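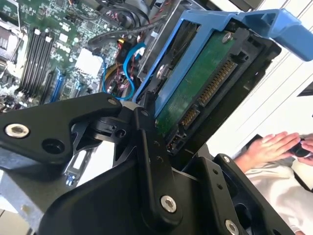
Hard drive in blue plastic caddy, open computer case.

Kemis Building, Second Floor Office and Workroom
Electrical and Workstation Safety Checklist
Inspected by: Agnes MacKinnon
Accompanied by: Krešimir Kelmendi
Date: 6th March
Marks used: OK, Action, N/A

1. Exits and walkways

1.1 Main door opens fully from inside. OK
1.2 Rear stair door opens fully from inside. Action
Comment: Door drags on the threshold and needs a shoulder to open. Hinge screws are loose. Same note was made in August.
1.3 Walkways clear to full width. OK
1.4 Exit signs lit. OK
1.5 No cords across walkways. Action
Comment: Extension cord runs from the copier to the window wall. Taped down, but the tape is lifting at both ends. Move the copier or have an outlet put in.

2. Outlets, cords and power strips

2.1 Outlet covers in place and not cracked. Action
Comment: Cracked cover behind the filing cabinets, left side. Outlet not in use. Cover it until it is replaced.
2.2 Power strips not plugged into other power strips. Action
Comment: Found at desks by the kitchen door. Unplugged during the visit. Krešimir will order a longer strip.
2.3 Space heaters plugged straight into the wall. N/A
Comment: No heaters on this floor now.
2.4 Cords free of cuts, tape repairs and bare wire. OK
2.5 Breaker panel labeled. Action
Comment: Breakers 29 and 40 have no label. Trace and label both.
2.6 Clear space in front of breaker panel. OK
Comment: Boxes of paper have been moved to the store room.

3. Computer repair bench

3.1 Power cord removed before a case is opened. OK
Comment: The rule is posted at the bench. Staff asked could repeat it.
3.2 Grounding strap available and cord intact. OK
3.3 Side panels put back before a computer returns to a desk. OK
3.4 Removed drives labeled and stored in a locked drawer. Action
Comment: Drawer locks, but the key was in it. Keep the key with the office manager.
3.5 Loose screws and small parts kept in trays. OK
3.6 Old batteries kept apart from general trash. Action
Comment: Laptop batteries were in a cardboard box under the bench. Use the lidded bin supplied by Grusus and tape the contacts.

4. Fire equipment

4.1 Extinguishers hung on brackets and easy to reach. OK
4.2 Gauge in the green, pin and seal in place. OK
4.3 Monthly tag initialed. Action
Comment: Workroom tag has a gap of 2 months. Gauge is fine. Initial it each month from now on.
4.4 Smoke alarms tested. OK
Comment: Very loud in the small meeting room. Warn Zindico next door before testing.

5. Kitchen corner

5.1 Microwave and kettle cords in good shape. OK
5.2 GFCI outlet trips and resets. OK
5.3 Nothing stored on top of the microwave. Action
Comment: Paper plates and napkins. Removed.

Follow-up

Rear stair door comes first. Call Rweyemamu for the door and the outlet cover on the same visit. Agnes will recheck items 1.2, 2.5 and 3.6 and initial this sheet when they are closed. All other items to be checked by Krešimir.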